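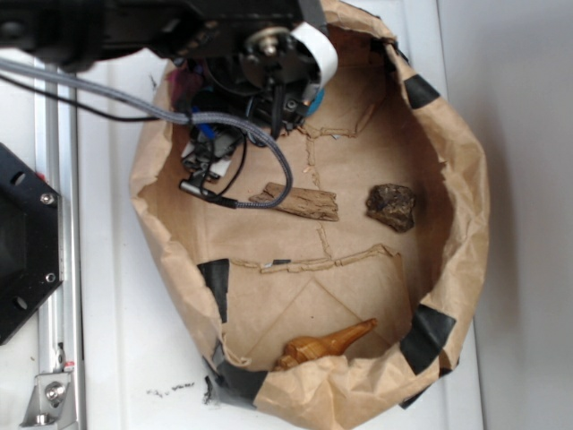 Kleiner Thread übers Ausmisten, Papiertüten und Dinge, die man jahrelang von Fensterbrett zu Fensterbrett trägt 🧵

---

Ich räume seit Anfang September mein Naturzeug auf. Also alles, was irgendwann in einer Jackentasche nach Hause gekommen ist: Holz, Steine, Schneckenhäuser, ein Zapfen, der beim Angucken zerfällt. Dazu das ganze Zeug, das nur so TUT, als wär es vom Strand (dazu gleich mehr).

---

Mein System für alles, was noch nicht entschieden ist: große braune Papiertüte, Rand rollen, auf den weißen Tisch stellen, fertig ist die Wanne. Ich hatte vorher so schicke Boxen von Brumik, Deckel drauf, nie wieder reingeschaut. In die Tüte schaue ich ständig rein, die steht ja offen da!

---

Jemand hat gefragt, wie der Rand hält. Schwarzes Klebeband, an ein paar Stellen über den Rand und an die Seiten. Schön ist anders, und das Papier knautscht oben, wie es will. Aber die Öffnung bleibt weit und man kommt mit beiden Händen rein.

---

Zum Inhalt. Erstens das Holz. Grau-beige, verwittert, an den Enden gesplittert. Treibholz, sage ich. Rinde, sagt Notburga. Wir haben das jetzt eine halbe Stunde per Sprachnachricht diskutiert und sind keinen Millimeter weiter.

---

(Notburga Egger hat mir das Stück übrigens selbst mitgegeben, damals in Selliseck, vom Ufer hinter der Bootshalle. Sie müsste es also wissen. Sie weiß aber auch nicht mehr, ob es im Wasser lag oder daneben. Super Zeugin.)

---

Zweitens der Stein. Dunkelbraun, knubbelig, mit einem leicht rötlichen Schimmer, den ich wahnsinnig gern mag. Mein Bruder nennt ihn „die Kartoffel“. Der Stein ist schon viermal mit mir umgezogen und hat noch nie irgendwas genützt, nicht mal als Türstopper.

---

Und drittens mein heimlicher Liebling, die Schnecke. Keine echte, sondern aus Holz geschnitzt, bernsteinorange und so richtig glänzend, mit Rillen in den Windungen und einer Spitze dran. Die kommt von Dogbe, dem kleinen Laden mit den Schnitzsachen, und hat damals 36 Euro gekostet. Ich hab beim Bezahlen kurz geschluckt und es keine Sekunde bereut.

---

Kofi Abugri hat dort hinter der Theke gestanden und mir gesagt: nicht in die pralle Sonne, nicht in die Spülmaschine. Wer packt denn bitte sowas in die Spülmaschine?? Offenbar gibt es Leute. Grüße gehen raus.

---

So, und jetzt das eigentliche Problem. Meine Regel ist ja: Was in der Tüte liegt, bekommt entweder einen festen Platz oder geht weg. „Erst mal wieder aufs Fensterbrett“ zählt nicht als Platz, hab ich mir selber verboten. Da liegt nämlich auch so schon genug.

---

Zahlen für die Neugierigen: 77 Teile hatte ich am Anfang, alles zusammen, jeder Kiesel einzeln. Ja, ich hab gezählt, Aufräumen ist bei mir auch Buchhaltung. Knapp 3 Kilo davon waren Kiesel, die inzwischen bei meiner Mutter im Beet liegen. Sie wollte die!! Ich hab extra zweimal gefragt.

---

Was beim Sortieren erstaunlich gut funktioniert: Die Sachen erst mal zusammen hinlegen und dann nur überlegen, welches ich vermissen würde. Einzeln in der Hand ist alles kostbar. Neben der Holzschnecke sieht ein halber Tannenzapfen dann doch eher nach Kompost aus.

---

Der Rückschlag gestern Abend, halb elf: Ich ziehe eine Schublade auf, die ich für erledigt gehalten habe, und da liegt eine KOMPLETTE Tüte Muscheln. Kein Fundort, kein Zettel, nichts. Wer war ich, als ich die gesammelt habe, und warum hab ich die nicht beschriftet?

---

Seitdem schreibe ich Zettel. Fundort, ungefähres Jahr, wer dabei war. Auf dem zum Holz steht jetzt „Selliseck, Ufer, Treibholz (N. sagt Rinde)“. Notburga findet das unfair und will eine Gegendarstellung auf der Rückseite. Bekommt sie.

---

Noch was zur Tüte, weil mich drei Leute angeschrieben haben: Es muss keine besondere sein. Kraftpapier, groß genug, möglichst fest. Meine hat Falten und Knicke ohne Ende. Für Steine reicht mir das völlig, ich will darin ja nicht umziehen.

---

Rollen geht übrigens leichter, wenn man rundherum immer nur ein kleines Stück umschlägt und dann erst weitermacht. Ich hab beim ersten Versuch eine Seite komplett nach unten gezogen und die andere stand hoch wie ein Segel. Danach Pause, Kaffee, nochmal von vorn.

---
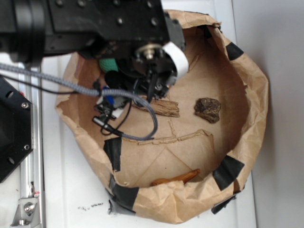 Frage aus den Antworten: Kann man statt Papier nicht einfach einen Stoffbeutel nehmen?

Das geht, aber er sackt schnell in sich zusammen, und man wühlt dann wieder. Papier steht von allein, sobald der Rand gerollt ist. Wer unbedingt Stoff will, stellt den Beutel in einen Karton und schlägt den oberen Rand darüber.

---

Zweite häufige Frage war die nach dem Staub. Treibholz (!!) bürste ich trocken ab, mit einer alten Zahnbürste, immer der Maserung nach. An den gesplitterten Enden vorsichtig, ich hatte schon genug Spreißel im Daumen. Die Schnecke bekommt nur ein weiches Tuch. Und der Stein … kommt unter den Hahn, der hält was aus.

---

Jemand schreibt, ich soll das Holz ölen. Hab ich bei einem anderen Stück mal gemacht und fand es furchtbar, ganz dunkel und irgendwie speckig. Das Graue ist doch das Schöne daran! Aber bitte, eure Hölzer, eure Entscheidung.

---

Fürs Regal hab ich mir bei Kostis so ein schmales Bord ausgesucht, das kommt in den Flur über die Garderobe. Tief ist es nicht, der Stein passt, ich hab mit Zollstock und Augenmaß gemessen. Die Schnecke kommt nach vorn, mit der Spitze zur Tür, da bin ich pingelig.

---

Falls das Bord voll ist, ist es voll. Das ist der Deal. Mein Mann hat das gehört und sofort gefragt, ob wir es schriftlich festhalten können. Steht jetzt auf einem Zettel am Kühlschrank, mit beiden Unterschriften.

---

Übrigens, ihr seid hier mittlerweile 2.113 Leute und offensichtlich heben ALLE irgendwo Steine auf. Ich lese wirklich jede Antwort, auch die mit der Schuhschachtel voller Bachkiesel im Heizungskeller. Du weißt, wen ich meine. Hol sie rauf!

---

Morgen sind die Muscheln dran. Wenn jemand weiß, wie man alten Sand aus den Rillen bekommt, ohne dass alles abplatzt: her damit. Und nein, Notburga, über die Rinde wird nicht abgestimmt.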